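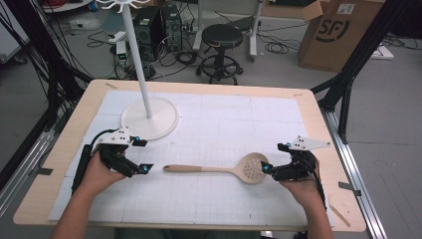 ## 3.2 Where kitchen things live once they are out of the drawer

Of all the storage habits we came across in Giltcombe, the one we had given the least thought to beforehand was the habit of leaving things standing about in the open. We had drafted a good deal of the interview guide around cupboards and drawers, and it was Agnes Cowie, during the pilot visits in March, who kept steering us back to the counter. People were happy enough to tell us about the cupboard, she said, but it was the counter they had opinions on (and quite strong ones, as we found when we went through the recordings).

We have grouped the objects that came up most often by how they behave when set down. Some, like a mug tree, are made to stand. Others have no resting position of their own and simply lie wherever there is room, and the long-handled utensils are the clearest members of that second group. Figure 4 has one of each, a white mug tree and a slotted spatula with a wooden handle, set out on gridded paper.

**Figure 4.** A standing object and a lying object: mug tree (left) and slotted spatula (centre).

The mug tree divided our households more than anything else in the study. Those who liked it spoke of it with real affection, often as a thing that had come from a parent's kitchen, and they tended to put it near the kettle, where the mugs could be reached without opening anything. Those who had given it up complained about the dust, or about the wobble when mugs were taken from one side only. A round base takes up very little of the counter, but the arms need a good deal more room above it, and several people had tried one under a low cupboard and moved it again within the week. Padmavathi Shetty's coding notes call this "borrowed air," and we have kept her term for the rest of the paper.

Spatulas and spoons were talked about quite differently. Hardly anyone had a favourite place for them while cooking, though most could describe, in some detail, the place they disliked other people putting them. The handle was usually the part that mattered. A long handle laid across the working space gets in the way of the chopping board, and turned the other way it sticks out past the edge and catches a sleeve. Slotted heads raised the further matter of drips, and a saucer by the stove was the favoured remedy, well ahead of any purpose-made rest.

Both kinds of object were returned to the same spot far more faithfully in households of one or two people. In the larger ones the mug tree stayed put and the utensils wandered, a pattern we take up again in Section 4 with the diary entries that Imre Vincze transcribed.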